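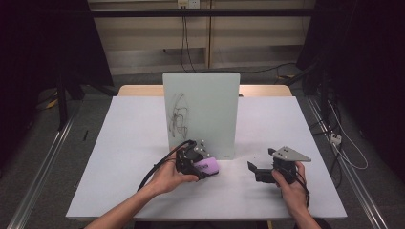

Mint green board on the white table, scribbles still on it. Purple wiper down in front.

Desk boards, gallery page
Posted 2023-10-30

Quick one tonight, will tidy the page up later. These are the small glass boards for the Bramotton rooms, the stand-up kind that sit on a table. People kept asking what they look like out of the box and in use so I'm putting up the mint one first. Rest when I get to them.

The board
Pale mint green glass, rounded corners at the top. Stands up by itself on the table. Small gray label down in the bottom right corner, I'm leaving mine on for now. Color looks paler against the beige wall than it did in the Iltora catalog. Order number ends in 76 if you want the same one. We paid 18 dollars each, there was a deal on.

The scribbles
Black marker. Loops and some up-and-down strokes, left of the middle. Not writing, don't try and read it. I like loops for this becuase you get thick bits and thin bits and places where the line goes over itself. Those crossings are what I look at when I'm testing a board.

The wiper
Lavender purple, dark print on the face. I call everything a wiper, sponge or eraser, same drawer. Flat edge is the useful part. Short strokes, top to bottom, then go back for the corners. Big circles just spread it about.

The table
Plain white, rectangular. Good for this, any marker dust shows up right away. Wipe the table after you wipe the board, please. The light wood one behind is staying too, handy for the stuff that doesn't fit.

The room
Gray carpet, beige wall with the panel seams, outlet up on the wall with the black cables coming down. Carpet and marker caps don't mix. If you drop something pick it up then, you wont find it later.

Care notes, since I get emailed
Dry wipe first. Damp cloth if it's been sitting overnight. No scouring pads on the glass, the Bestard ones especially, I ruined a clear board that way in January and it still annoys me. Testa cloths are fine. Keep the cloth for the board separate from the cloth for the table. Caps back on the markers.

Still to come
Clear board, same size. The white one with the tray. A side by side of all the wipers if I can find the gray one. Room 173 has its own set and those are a bit bigger, so separate page for them.

Want a board for your table? Put your room on the sheet by the door, limit 2 per room. Mint or clear, say which. If you don't say you get mint.

More pics soon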